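Gitik: Shaving Soap and Skin Balm Label Records
Data card, version 2

Summary

Gitik is a collection of 1,000 written records taken from the labels and cartons of shaving soaps, shaving creams, aftershave balms and face oils. The records cover 260 separate products. Many products appear more than once, as the same soap may be sold in a tub, a refill and a travel size, and the wording on the three is often not the same. The collection is maintained by the Galtus Grooming Archive, Fluturville, and is released for study, teaching and the testing of software that reads or sorts product text.

The records contain text and short coded fields only. Photographs of labels are not part of the release.

Contents of the release

records.csv: one row for each label, with the fields listed in the next section
products.csv: one row for each product, joined to the records by product_id
terms.txt: the list of permitted words for the coded fields
changes.txt: changes made between releases
licence.txt: the terms of use

All files are in UTF-8. Fields are separated by commas, and any field that contains a comma is placed in double quotation marks. Line breaks on the original label are shown in the text fields by a vertical bar.

Fields in records.csv

record_id: a permanent number, never reused
product_id: the product to which the label belongs
form: soap, cream, gel, balm, oil or other
container: tub, tube, bottle, tin, bowl, carton, sachet or other
container_material: glass, steel, wood, card, plastic, ceramic or unknown
container_colour: one word from the colour list in terms.txt
ingredients_raw: the list of ingredients exactly as printed
ingredients_clean: the same list with spelling made consistent
scent_words: any words on the label that describe the smell
directions: the instructions for use, as printed
warnings: the cautions, as printed
size_printed: the weight or volume as printed, with its unit
language: the language of the label text, or the first language where several are given
quality: A, B or C

A blank cell means that the label did not carry the information. The word "unread" means that the information was present but could not be made out by either reader. The two must not be treated as the same thing. Users who convert the file with a spreadsheet should check that leading zeros in record_id have been kept.

How the records were made

Labels were read at the Archive's reading room in Fluturville from packaging already held there. Each label was typed out in full by one reader and then by a second who had not seen the first version. The two versions were compared with Twal, the Archive's own comparison program, and every difference was settled by going back to the packaging. Where no agreement could be reached, the field was marked "unread" and the quality grade lowered to B or C.

Readers were asked to type what was printed, including errors. A balm that lists "lavendar oil" has that spelling in ingredients_raw and "lavender oil" in ingredients_clean. Capital letters were kept in the raw field and removed from the clean one. Asterisks that point to a footnote, usually to mark an organic ingredient, were kept in both.

Scent words proved harder to settle than ingredients. Makers use "fresh", "clean" and "classic" very freely, and readers disagreed as to whether such words describe a smell or merely the product. The present rule is that a word is entered under scent_words only where the label places it next to "scent", "fragrance", "aroma" or the name of a scented ingredient. Records made under the earlier rule have been revised.

Held-back set

A further 100 records have been held back for testing. They are not included in the files and are not counted in the total given in the summary. Groups that wish to have a program tested against them may apply to the Archive in writing. Results are returned as totals, and individual held-back records are not disclosed.

Changes in this version

The container and container_material fields have been separated. In the first version they were combined, which gave rise to entries such as "wood bowl" and "bowl (wood)" for the same object. The directions field has been split from warnings. Duplicate rows for refills have been removed where the refill label was the same as the tub label in every field. The language field is new.

File names have changed, and programs written for the first version will need to be altered.

Suitable uses

The collection is suited to the study of how grooming products are described, to the teaching of data cleaning, and to the testing of programs that match ingredient names. It has also been used within the Archive to prepare reading aids for visitors with poor sight.

It should not be used to judge whether a product is safe. The records show what a label said when it was read. Makers change their recipes without changing the name of the product, and a label held in the Archive may be older than the one now on sale. Persons with an allergy should consult the packaging of the product itself or take advice from a pharmacist.

Known limits

Soaps are better represented than oils, and hard soaps better than soft. Products sold in small numbers at markets and fairs are few. Labels printed in gold or silver on a dark ground were difficult to read and account for a large share of the C grades. The size_printed field has not been converted to common units, and a small number of labels give two sizes that do not agree.

Ingredient names in ingredients_clean follow a list kept by the Archive. Botanical names and common names have been left as they stand, so that "Prunus amygdalus dulcis oil" and "sweet almond oil" remain two entries. A table linking them is in preparation for release in June.

Notes on colour and material

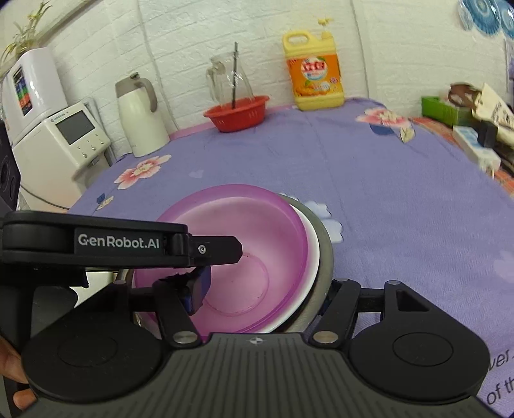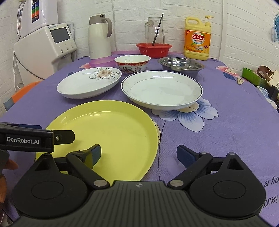

The colour and material fields are the ones on which correspondents most often ask for guidance, in particular for shaving bowls and soap dishes. One plain colour word is to be entered, without "light", "dark" or any shade name given by the maker. Were the crockery in the pictures to be entered, the pink bowl in the first would take "pink" and the plate in the second "yellow", each with "unknown" as its material unless the label stated one. The bowl at the bottom of the stack would take "steel" as its material. For a patterned surface the ground colour is entered and the pattern ignored: the tablecloth in the second picture, with its large pale blue and white flowers, would be "purple". Lids are disregarded if they differ from the body of the container. Clear glass is entered as "clear" even when the product inside is strongly coloured, and a carton printed in several colours with no evident ground is entered as "mixed".

Corrections

Corrections are welcome and should quote the record_id, the field and the wording proposed. A correction to a raw field will be accepted only where the packaging held at Fluturville supports it. Corrections to clean fields are considered on their merits and, if accepted, are applied to every record in which the same entry occurs. Accepted corrections are listed in changes.txt.

Terms of use

The records may be copied, shared and adapted for any purpose other than the advertising of a grooming product, provided that the source is stated. Trade names appearing in the records remain the property of their owners. The Archive has no commercial connection with any maker whose labels are included.

Form of citation

Galtus Grooming Archive, Gitik: Shaving Soap and Skin Balm Label Records, version 2, Fluturville.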